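Part 3: Folders, labels and the white table

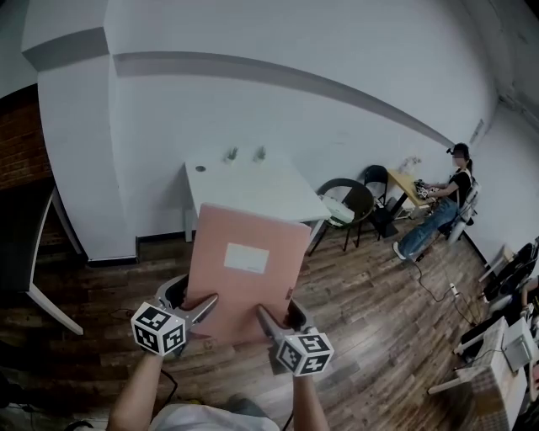 Boonchu, 2018-01-26

Okay, so by now you've got your desk cleared (that was Part 2) and a heap of paper that needs somewhere to live. My favorite part! I use plain colored folders with one small white label each, like the pink one up top, and I've stuck with that system through two moves and one very bad filing cabinet.

What you need: folders in a few colors, small white labels, a pen that doesn't smear, and a table you can walk up to from the front. Mine is plain white and stands against the wall, with a couple of little green plants along the back edge.

1. Pick one color per subject and write the list down before you touch any paper. Pink is for anything with a due date. Mine goes through the Pretimel planner sheet, but the back of an envelope is fine.

2. Put the label on while the folder is still empty. Press from the middle out. If it goes on crooked, leave it -- peeling takes the color off with it.

3. Write the subject in two words or less. "Car stuff" is fine. "Miscellaneous" is banned in my house.

4. Fill the folder, but stop at 83 sheets if you're using the Skesow ones. I got that number from Sharada Panicker, who did the first version of this guide, and I've never had a spine split since.

5. Hold it upright by the bottom edge, label facing you, and give it a little tap on the table so the papers settle.

6. Stand it in the rack with the pinks at the front. Leave a finger's width at the end of the row so you can flip through.

Note: the Orkel rack holds eight full folders. You can squeeze in more, but then you have to pull out two to get at one, and you'll start leaving them on a chair (I did this for most of last winter).

Caution: keep the rack away from your plants when you water. Move the pots first, water them in the sink, let them drain, and then bring them back.

Caution: don't lay full folders flat in a tall pile. The bottom ones bow and won't stand straight again.

Once the pinks are in, do the other colors the same way, starting again at step 2. Part 4 covers the receipts.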